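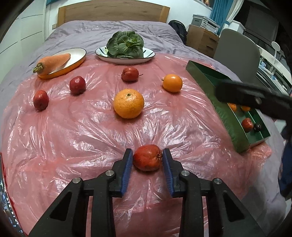 Groceries on the Guest Bed

The pink plastic is there to keep the duvet clean, and I love how shiny it gets with all those wrinkles. Two plates up by the headboard: the one with the dark rim has the bok choy, the one with the orange rim has the fuzzy carrot (yes, fuzzy, with its own green top). Apples and oranges all over the middle, more in the green tray on the right, and one little dark plum in there too.

About this page

Hi, and welcome back! If you're new, I'm Kadri Juška, and this is the part of my site where I put up whatever I've been playing with around the house. I have a thing for produce. I like how it looks on a plate, I like sorting it, I like shopping for it way more than I like cooking it. My sister-in-law Poonam says I should have opened a fruit stand years ago and she may be right.

This one is a small page, just the bed spread, but I had a lot to say about it so scroll on down.

The colors

I went back and forth on the pink. I had a roll of clear plastic in the closet from when we painted the hallway in April, and that would have been the sensible choice, but clear over lavender-gray is pretty gloomy. Pink wakes everything up! The oranges look more orange on it and the bok choy goes this really deep green. The only thing that suffers is the red fruit, which kind of melts into it if the light is wrong.

The headboard is plain light wood with rounded corners and I'm so glad we didn't go with the upholstered one. White wall behind it, nothing hanging there. I like a calm background when there's this much going on in front.

The plates

Both are white ovals and the only difference I care about is the rim. Plates on a mattress never sit flat, so don't fight it. The orange-rimmed one tips a bit and I left it that way. Hashini asked me where they came from and the answer is a box marked "kitchen misc." at the Kirkholm flea market. I bought the whole box and gave away everything except the plates and a gravy boat.

The tray

Green, rectangular, nice tall sides. Tall sides matter more than you'd think with round fruit on a bed, where one elbow on the mattress sends everything rolling to the low spot. I've used it for seed packets, mail, and one whole winter of gloves. Fruit is its best job so far. I set it at an angle because straight lines looked fussy next to all that crinkly plastic.

The carrot

People always ask about the carrot. It's been in the family longer than the dog has, and it has been in the wash 30 times at least. I keep it with the real vegetables because my nephew Prasanna sorts it that way every time he visits, and it seemed rude to correct him. It goes very nicely with the orange rim.

If you want to try it

Shake out the plastic first and put it down bigger than you need, so it hangs over the edges of whatever you're covering. Plates and anything leafy go toward the top. Then the loose fruit, and keep moving it until you stop wanting to. I like some of it bunched and some of it off by itself, like the apple way over by the left edge. A tray or a shallow box on one side gives your eye somewhere to land. Small apples are better than big ones, which take over.

Next up is the linen closet, which Poul has been promising to help me empty, and after that the button jars (I have 123 of them now, please don't write in). Comments are open below, and if you have a good trick for getting wrinkles out of a plastic sheet, I'd love to hear it, although I've gotten kind of attached to mine.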